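Outsourcing the billing – worth it for a two-doctor practice?

Practice Managers' Corner > Money and Billing

tealeaf_manager
We're a small private clinic, two doctors, one nurse, me and a part-timer on the desk. I've done all the invoicing myself since we opened and it has got to the point where I'm sending insurer claims from my kitchen at half past nine at night. We have 79 unpaid invoices over 60 days old as of this morning and I feel slightly sick typing that.

One of the doctors has had a quote from Urkeson to take the whole lot off us, claims and patient shortfalls and chasing. They want a percentage of what they collect. Has anyone handed theirs over? Did you get your evenings back or just a different sort of headache?

kneesandhips
We went over to Urkeson in October and I'd do it again. The first six weeks were rough because our old data was a mess (my fault, I'd been typing policy numbers into the notes box for years) but once that was sorted the money started coming in much quicker. I get a report each month and I ring them if something looks odd. They do answer the phone.

Do ask what the percentage is taken on. Ours is on money received. I've heard of people being charged on money billed and that's a very different sum!

oldledger
I'll be the grump then. I don't think a practice that size should be paying anybody a percentage. Two doctors is what, a day and a half of billing a week if you're organised? Pay your part-timer for another day and buy decent software. You'll know your own debtors, your patients will be ringing someone they've met, and you won't be locked in for two years.

The older debts are mostly going to be patient shortfalls anyway, and no billing firm has a magic wand for those. They send the same letters you'd send.

tealeaf_manager
@oldledger I do take the point but my part-timer doesn't want another day, I asked her. And I wouldn't call us disorganised exactly, it's more that the phone goes every four minutes.

@kneesandhips thank you, that's really useful. It just says "of fees" in the quote so I'll go back to them. Were you able to keep sending the first invoice yourselves?

kneesandhips
No, it all goes through them, but our name and logo are on the top and most patients haven't noticed. We had one chap who thought it was a scam and turned up at the desk with the letter, so warn your receptionist.

split_shift
Coming at this from physio, so take with salt. We tried a half and half version. Billing firm does the insurers, we do the self-payers by card on the day. Insurers are the bit with all the codes and the rejections and the portals that log you out while you're finding the date of birth. Self-payers are easy if you take the money before they leave the building. Our old debt more or less dried up once we put a card machine on the desk and stopped being shy about it.

Our firm (Dadley, small, only does therapies I think) was fine with that, though they have a minimum of £300 a month whatever comes in. In August that stung a bit.

oldledger
See, that's my worry with minimums. You pay them in the quiet month, when you can least afford it.

split_shift
True, but I'd have been paying a person in the quiet month too.

oldledger
Fair. Though the person could also have answered the phone.

mrs_remittance
I've worked on both sides, eleven years at a clinic and now at a billing company (not one of those mentioned, and I'm not touting). A few things I'd want to see in writing before you sign:

Whose bank account the money goes into. It should be yours. If it goes to theirs first and they pass it on, ask how often.
What happens to claims in progress if you leave. This is where the rows happen.
Who writes off small balances, and up to how much, without asking you.
How quickly a rejected claim gets looked at. Get a number of days. "Promptly" means nothing.

And clean up before you go. I know it's the last thing you've got time for. But if you hand over a muddle you'll pay somebody a percentage to be muddled on your behalf, and the first report will frighten you.

tealeaf_manager
This is gold, thank you. I'd not even thought about the bank account. I've just checked and it does go to a "client account" first and they pay over monthly. Monthly! We've got wages and rent on different weeks, that could be really tight.

kneesandhips
Oh, that's odd, ours is straight to us. Push back on it, they may have a couple of different contracts.

ropewalk
Another vote for keeping it in house, but with a proper routine. I took over a three-doctor dermatology practice with £861 sitting under "unallocated" and no one could tell me whose it was. Took me two weekends. What fixed things for good was doing the billing in a different room with the door shut. I've got the old linen room upstairs, it's barely bigger than a cupboard, and from eight till ten every morning I'm not available unless something is on fire.
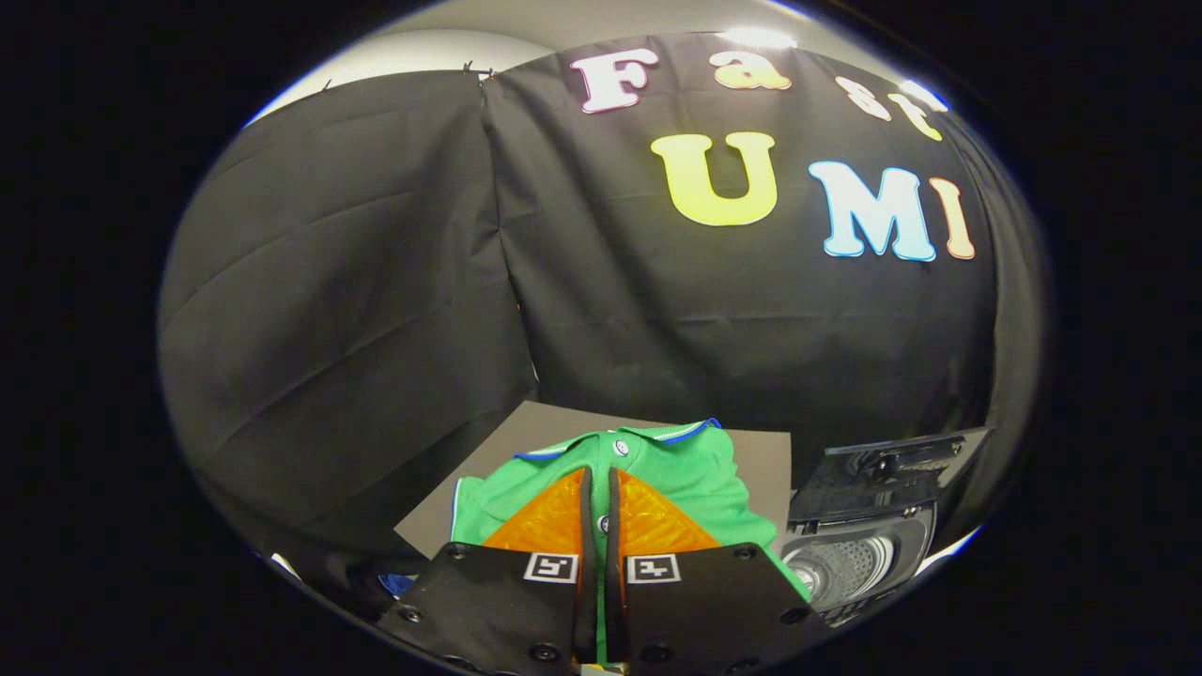 I do rejections first, then yesterday's clinics, then anything that has gone past 30 days gets a phone call (a call, never a third letter, I've found letters go straight in the drawer). By ten I'm done and I can be nice to people again. We use Rodden for the software, it's ugly as anything but it flags a wrong code before you send, and that alone has cut our rejections right down. If your doctors will let you have those two hours – and mean it – I'd try that for a couple of months before signing with anyone.

oldledger
Hear hear.

split_shift
Does Rodden talk to your diary system or are you typing everything twice? We looked at it last year and the chap was very vague.

ropewalk
It does with ours, we're on Tôn for the diary. There was a set-up fee of £400 and a morning of swearing. Not sure about any others.

mrs_remittance
I'd say ropewalk's routine works beautifully right up until ropewalk has flu. That's the honest case for using a firm, somebody is always there. If you do stay in house, please train one other person, even badly.

ropewalk
Can't argue with that. I was off for a fortnight in the spring and it took me about a month to catch up.

tealeaf_manager
Right, I've had a chat with both doctors at lunch. We're going to ask Urkeson for the straight-to-us version and see what they say about insurers only, like split_shift does. Meanwhile I've been promised the back office with the door shut until ten, starting next week, to get the old stuff cleared. One of them did ask who'd be answering the phone and I said "you".

Also ordering a card machine. Any recommendations, or is that a new thread?

split_shift
New thread, people have opinions.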